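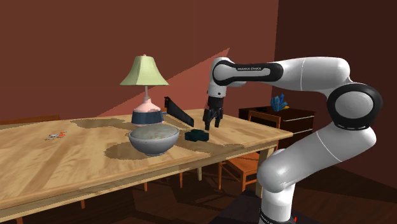 A long dining table in light wood.

Most damage to a wooden table top is caused by water, and most of the water comes from cleaning. Lakmal Barua, who runs the Orska finishing workshop, sees the same fault each April, when heating is turned down and boards take up moisture again. A top that has been wiped with a soaked cloth all winter will have lost oil along the joints first.

His method is plain. Sand with the grain, remove the dust, then apply two thin coats of hardwax oil, leaving 15 hours between them. Surplus oil is wiped off within eight minutes – any longer and it turns tacky. 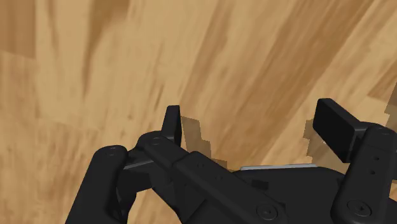 Nilmini Howlader, a timber technologist at Damard, puts more weight on the underside. If only the upper face is sealed, the lower face goes on exchanging moisture with the room and the board cups. She measured a 3 mm rise at the edges of one untreated top. Her advice is to oil both faces on the same day and to keep the table away from radiators until the finish has cured.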